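Flomine Robotics Club
By Zoia Symonenko
December

The Flomine Robotics Club is a student club that builds and programs small robot arms, and I've been a member long enough that they let me write the entry (sorry in advance for the "I"s). We meet every Friday after classes, in the old drafting room at Stetsiuk Hall. Kyrylo Dmytriv started the club with a 500-dollar grant and one arm that mostly shook.

The main activity these days is the Vandov Table, our yearly sorting contest. Each team gets one arm, one white table and a handful of everyday things, and has to get the right item into the right bowl with no hands on the controls! Teams write their own code, though pretty much everyone begins with the starter kit Faustine Aubert wrote, which is called Fliltell and has 882 lines, most of them comments.

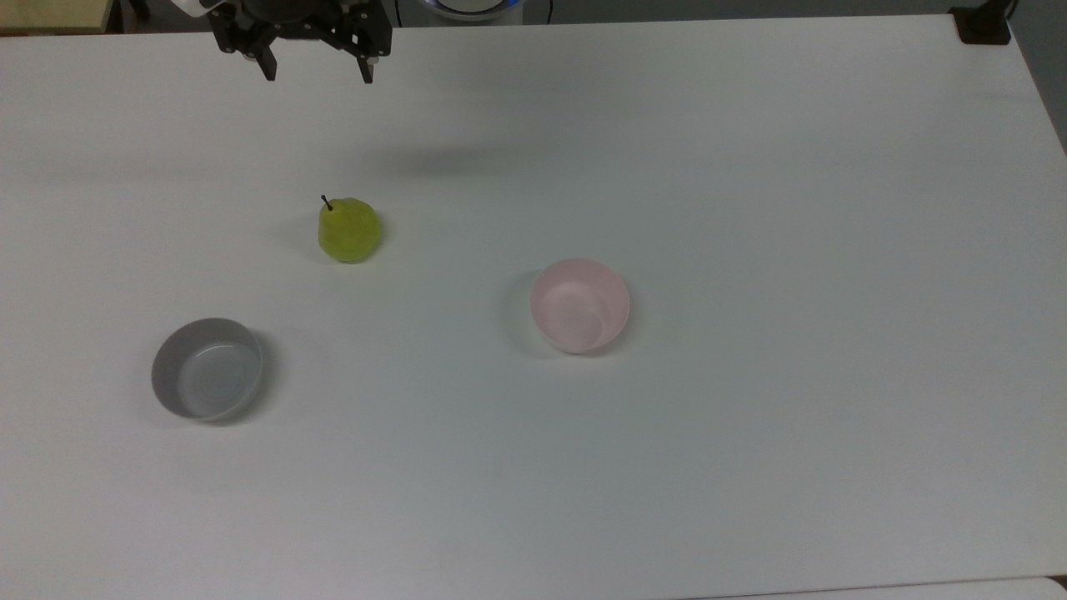
Pear round, two bowls, gripper open.

Pears are a mean choice, in my opinion. A ball is the same from every side, but a pear is fat at one end and skinny at the other, so where the fingers close matters a lot. Dardo Orellana's team always goes for the fat part, and mine goes for the neck (we argue about this every single week). Pale bowls on a white table are their own headache, and I've lost whole evenings to fiddling with the color settings.

Scoring is simple enough. A clean drop is worth 9 points, a drop in the wrong bowl gets you nothing, and knocking a bowl over costs you the round. Rostyslav Dovhaniuk holds the season record with 821 points, and he brings it up plenty!

New members can join at any time in the school year, and you don't need to know how to code. I couldn't when I showed up.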